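# mulletti-minutes

Hi! I type up what happens at Mulletti town council meetings and put it all in plain text, so people can search it without scrolling through a four-hour video.

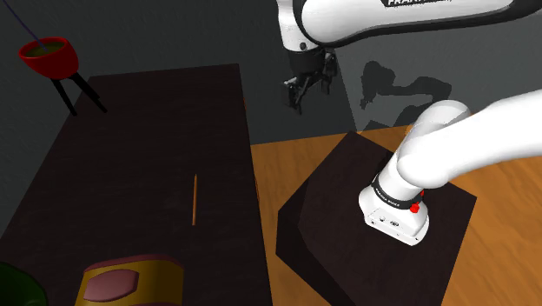 **Are these the official minutes?**

They're my own notes, checked against the posted agenda packet. The town clerk's signed minutes are the ones that count, so go there if you need something for a hearing or a lawyer.

## What's in the folders

- `meetings/` – one Markdown file per meeting, 29 so far
- `votes.csv` – every roll-call vote, one row per member
- `comments/` – short summaries of public comment (no home addresses, even when people read them out loud at the microphone)

The columns in `votes.csv` are `meeting`, `item`, `member`, `vote` and `note`. If someone left the room it says `absent`, and if they stepped aside over a conflict it says `recused`. I mixed those two up in the early files and fixed them in April, so please grab a fresh copy if yours is older than that!

## Stuff that's a bit messy

The Trolon Road sidewalk item got renumbered 3 times, and I kept whatever number was on the agenda that night. Search for "Trolon" and you'll get all of them.

The sewer rate hearing ran way long (over 200 people signed in) and I only summarized the speakers who gave a name. Each one got 30 seconds by the end, so some of those summaries are pretty thin.

Work sessions at the Soomro Annex have no votes, just discussion. The sound in there is awful – anything I couldn't make out is marked `[unclear]`.

## Fixing things

Shamim Lodhi does most of the proofreading and catches my spelling of street names, bless him. If you spot a mistake, open an issue with the meeting file and the agenda item, and a spot in the recording if you have it.

Reuse any of it however you like. A link back is nice!

Last updated Jul 8, 2026. The parking permit vote isn't in yet.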